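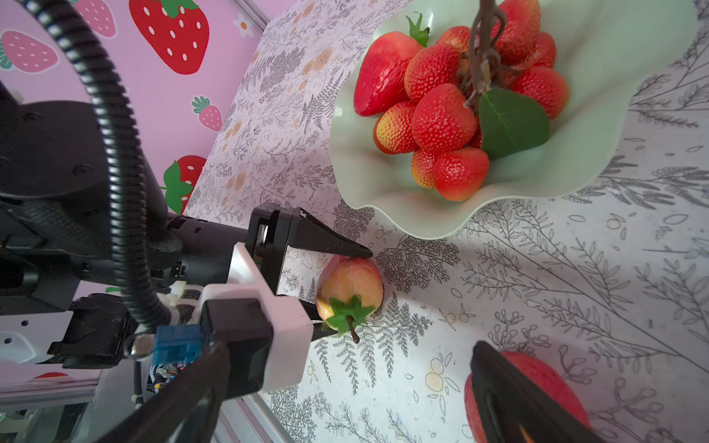
Last updated: August 28, 2019

Tudetti Fruit Set – data card and README

Maintained by Souad Tahiri. Teleoperation and most of the labeling by Tsegereda Bogale. Complaints go to Souad.

Summary

Tudetti is a set of teleoperated demonstrations of two robot arms moving artificial fruit on a tabletop. It was collected at Prorkitz for training imitation policies. There are 1,420 episodes in the release. Read the section on known problems before you read anything else into that number.

The first version of this page said the set "supports robust, generalizable manipulation of everyday objects." That sentence came from a slide and we have taken it out. The set supports moving fake fruit on one table, with one cloth on it, in one room. Whether it supports anything past that is an open question, and we have seen very little that would make us say yes.

What is in an episode

Each episode is one folder. Inside you will find wrist video for each arm, joint positions and gripper opening for both arms, the operator's commands, and a short text file with the instruction and the outcome label. Commands and joint positions are separate streams. They are often confused, and a policy trained on the wrong one will look fine offline and then lag badly on the arm. We did this ourselves for most of a month.

Wrist images are stored in the orientation the sensor gives them. In many of them the wall runs down the left side and the other arm comes in sideways. If your pretrained image encoder expects tables to be at the bottom, rotate before training, and rotate at test time too. We didn't fix it in the files, as half of our own code already corrects for it and would have corrected it twice.

The camera's own fingers are usually in view, large and out of focus. Do not crop them out without checking what happens to your results. In our tests a policy with the fingers cropped was worse at closing on small pieces, and we can only guess at the cause.

Tasks

Three instructions are used:

put the fruit in the bowl
take the fruit out of the bowl
hand the fruit to the other arm

The wording never varies. Please don't describe this as a language-conditioned dataset. A one-hot vector with three slots does the same job, and in our hands it did it slightly better.

"The fruit" is ambiguous whenever more than one piece is on the cloth, and the operator decided which one was meant. The choice is recorded in the field target_piece. If you ignore that field, you are asking the model to read Tsegereda's mind. Some published numbers on sets like ours quietly depend on the operator always going for the nearest piece. She mostly did, too.

Objects and setting

The bowl is light green and shallow with a ruffled rim. The rim matters, as pieces that land on it can slide either way, and the outcome label then depends on where they stop. The fruit includes a shiny strawberry-shaped piece, a small pear-like piece in yellow and pink, and a bunch of bumpy red lychee-like fruits on a thick brown stem with one broad leaf. The bunch often sits in the bowl for the entire episode and never gets touched. It blocks the view of whatever is behind it. Treat it as scenery.

The cloth is pale with gray ferns and twigs printed on it, plus a few fruit and flower prints. The wall behind is pink with strawberries on it. Yes, a detector trained to find red fruit will find the wall. One of our early baselines scored high on "fruit visible" and was looking at the wall for a good part of the time. Anyone using an off-the-shelf segmenter to make pseudo-labels should look at a few hundred masks by eye first.

A patterned background was picked on purpose, with the idea that it would act as cheap visual variety. We are no longer convinced. A pattern that never changes is something a model can memorize like any other background, and it may give the model a handy ruler for locating the bowl. When the cloth was swapped for a different one in November, success dropped a lot. Those runs were too few to publish and are not in the release.

Collection

Episodes were recorded with Fahmy, our in-house recorder. Fahmy starts logging when the operator presses the pedal and stops when she presses it again, so most episodes begin and end with a stretch of nothing. We left the idle frames in. Trim them yourself, but trim by commanded motion. Trimming by image difference cuts off slow approaches, and those are the parts you want.

The two arms are driven at the same time by one person. In the bowl tasks the second arm is often just parked, with its camera pointed at whatever it happens to be pointed at. We count those as two-arm episodes, the same as everyone else does, and we think the practice is a bit dishonest. The field active_arms gives you the stricter reading. By that field, 454 episodes have both arms doing useful work.

Labels

Outcome is one of success, fail or unclear. The operator set it right after the episode and Souad checked a sample later. They disagreed more than we had hoped on "unclear," mainly over pieces on the rim and over handovers where both grippers ended up touching the fruit and neither clearly had it.

There are no grasp quality labels. A finger resting against a piece in a wrist image does not tell you whether the piece is secure, and we did not have force sensing to settle it. Earlier drafts had a column called grasp_ok. It was filled in from the video by eye and it was junk, so it was removed. If you have an old copy, delete the column.

Splits

train, val and test are split by recording session. Splitting by episode leaks badly, because neighboring episodes share the same starting layout give or take a nudge. The test split covers 12 sessions. All of them use the same table, bowl and wall as training. It measures how well a policy does on another day at the same desk, and that is all it measures.

Baseline

Only one baseline is given, a plain behavior cloning model we call Avis. It is small and dull. Its offline error is in the results folder. We do not report success rates on hardware in this card, since the arm was re-zeroed partway through the trials and the before and after figures can't be pooled. We would like other authors to be as strict, but we're not holding our breath.

Known problems

One operator. Every habit in the data is hers, including a preference for approaching from the left and a small pause before closing.

The hose and cables move with the arm and sometimes pass in front of the wrist. Small indicator lights on the electronics show up in the images. We have not checked whether any model picks up on them.

The fruit is artificial. It does not bruise, leak, roll like the real thing or weigh what you would expect. Please do not cite this set in a paper on harvesting.

Failures are underrepresented. The operator was allowed to discard an episode and start over, and we did not log the discards. This was a mistake – it makes the success rate in the labels meaningless as a measure of difficulty.

Timestamps between the two wrist cameras drift within a session. Use the sync file, and don't trust the frame index.

Uses we would argue against

Claims about household readiness. Claims about novel objects. Any figure where our set is one bar in a chart with the word "scaling" under it.

Changes in this version

Removed grasp_ok. Added target_piece and active_arms. Re-cut the splits by session, so results on the old splits are not comparable. Corrected the sign of the wrist joint on the left arm, which had been wrong from the start and which no downstream user had reported.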